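## Section 4: Setting Up the Table

By now you have unpacked the Cillow puzzle-night kit, checked it against the list in Section 2, and found the one thing you were sure was missing under the packing paper. This section covers the table itself: where things go, how to start a cube, and how to put one down without losing it.

Revised 10/25/24. If your booklet still tells you to use the fruit bowl, it's the March printing. Please recycle it.

### 4.1 Before you start

You will need:

- one table, cleared
- one plate per player (the "home plate")
- one cube per player
- the timer, with its battery in the right way round
- a soft cloth
- the score pad

The kit comes with plates in assorted colors. Any flat plate from your own cupboard will do just as well, and we say so knowing we also sell plates. Bowls won't do. A cube in a bowl rolls into the lowest spot and sits there at an angle, and players have been known to argue that the angle was an unfair advantage.

> **CAUTION:** Home plates are for cubes. Once a plate has joined the game, don't serve food on it until it has been washed. Once it has had food on it, wash it again before it goes back in the game. Hummus in a cube is permanent in every way that matters.

### 4.2 Placing the plates

1. Wipe the table and let it dry.
2. If your tabletop has a visible grain, turn yourself so the grain runs left to right in front of you. This does nothing for your solving time. It does make it easier to see whether your plate has drifted.
3. Set the plate slightly to the left of where you're sitting, or slightly to the right if you're left-handed. Leave the space straight in front of you clear for your forearms.
4. Leave at least 12 inches between one player's plate and the next. Elbows travel.
5. Press lightly on the rim. If the plate rocks, turn it a little and try again. If it still rocks, the problem is the table, and you have probably known about it for years.

**Note:** A raised rim is good. It stops a dropped cube from heading for the floor. A tall rim is less good, as it catches your knuckles on the pickup.

### 4.3 Placing the cube

1. Scramble the cube, or have another player scramble it. Having a rival scramble it is traditional and generally thorough.
2. Square up all the layers. A layer left a few degrees off will jam on the first turn, and the clock won't care.
3. Put the cube on the plate with one face flat down. It doesn't need to be dead center. Toward the far side of the plate is fine and gives you room to get your fingers under the near edge.
4. Take your hand away.
5. Take your hand away again. Step 4 is widely ignored.

### 4.4 The pickup

Most of the time lost by new players is lost in the first second. They grab the cube from the top like a hot potato, turn a layer by accident, and then spend a while working out what they've done.

1. Wait for the timer.
2. Come in from the side with your fingers open wider than the cube.
3. Close on two opposite sides. Use the flats of your fingers and keep your nails out of it.
4. Let the cube tip a little as it comes up. A slight tilt shows you the top and two sides together, and three colors at a glance are worth more than one color stared at.
5. Lift clear of the rim before you start turning.

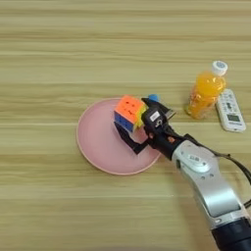

If you keep turning a layer by accident on the way up, your grip is too high. Drop it until your fingers cover the middle layer as well as the top one. Squeezing harder is the natural response and makes it worse.

Practice the pickup with no timer running until you can do it while holding a conversation. A dull conversation is best. You'll need your concentration back later.

> **CAUTION:** Don't slide the cube across the plate to reach it. Glazed plates are harder than they look, and the bottom face will pick up scuffs and small marks. These are harmless, but you will notice them forever.

### 4.5 Putting it down

A solve ends when the cube is back on the home plate and your hand is off it. Both parts count.

1. Lower the cube until one edge touches.
2. Let it down flat.
3. Open your fingers and move your hand straight back toward you.
4. Stop the timer.

Throwing the cube at the plate is quicker. It is also how the kit came to include a replacement plate voucher, which is good for one plate and can't be used twice, however moving your letter.

### 4.6 The Rieger and Miltov layouts

The kit supports two table layouts. Choose one before play begins and write it at the top of the score pad, so there is something to point at later.

**Rieger layout.** Every player has a plate and they all solve at once. Best for two to four people. Loud.

**Miltov layout.** One plate, shared. Players take turns, and the rest watch in what the rules call silence. Best for small tables and for households down to their last plate.

The standard time limit in either layout is 300 seconds. Beginners may use 315. The extra time rarely changes the result, but it has kept several families on speaking terms through dessert.

### 4.7 If something goes wrong

**The cube won't turn.** Check that all layers are square. If they are, work one layer gently back and forth. Don't use cooking oil. It works wonderfully for one evening.

**The cube comes apart.** Collect the pieces on the plate. Rebuild it with the colors matching, since putting it back together at random will most likely leave you with a cube that can't be solved.

**The plate slides.** Wipe the underside, then the table. If that fails, put the soft cloth under it.

**A player claims the light was bad.** Swap seats and play again. Do this once.

**The timer shows four dashes.** The battery is in the wrong way round. See 4.1, where we mentioned it.

Replacement cubes, plates and score pads can be ordered from Wuker under part number 1679. Please state the plate color you want and a second choice. You will probably get the second choice.

Continue to Section 5, Keeping Score, with a sharp pencil.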